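June
By the author, Hutby
Print this page | E-mail this page

4.2 What people do with a tablecloth

I went into this part of the study thinking cloths would be the dull bit. Plates, I thought, would have all the stories, and I'd get a paragraph out of linen if I was lucky. Well, I was wrong! Of the 30 households I visited in Hutby and Carkville, 17 brought up the cloth before I'd even got my notebook out, and most of them wanted to talk about rules. Who may shake it out, which drawer it lives in, whether a stain means it gets demoted to the kitchen (in Carkville, nearly always yes).

The two towns don't agree on prints. My Hutby hosts called a printed cloth "everyday" and kept plain white for guests – one household had five white ones and used none of them. In Carkville it's the other way round, and a plain cloth struck people as a bit mean, or a bit like a café. I hadn't seen this split in the earlier Dukus survey, but that only asked how many cloths people owned, so I can't really blame it. Figure 3 has a printed cloth of the everyday sort.

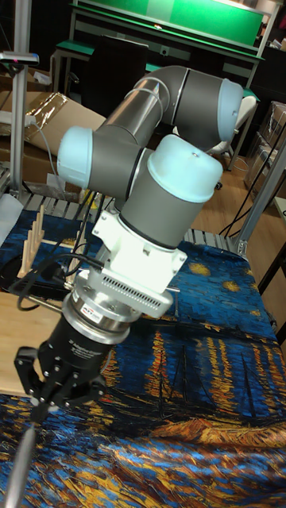
Figure 3. Table with printed cloth.

I also asked about ironing, and here I have to admit my question was badly put. I said "Do you iron it?" when I should have asked who does, and when, and two people took it as a telling-off. The answers I trust came later, over tea, when we'd moved on to something else. Folding along the old creases came up a lot – it saves the iron, and some people like the lines to show. I've kept those remarks apart from the main counts and come back to them in 4.3, alongside the Âu interviews.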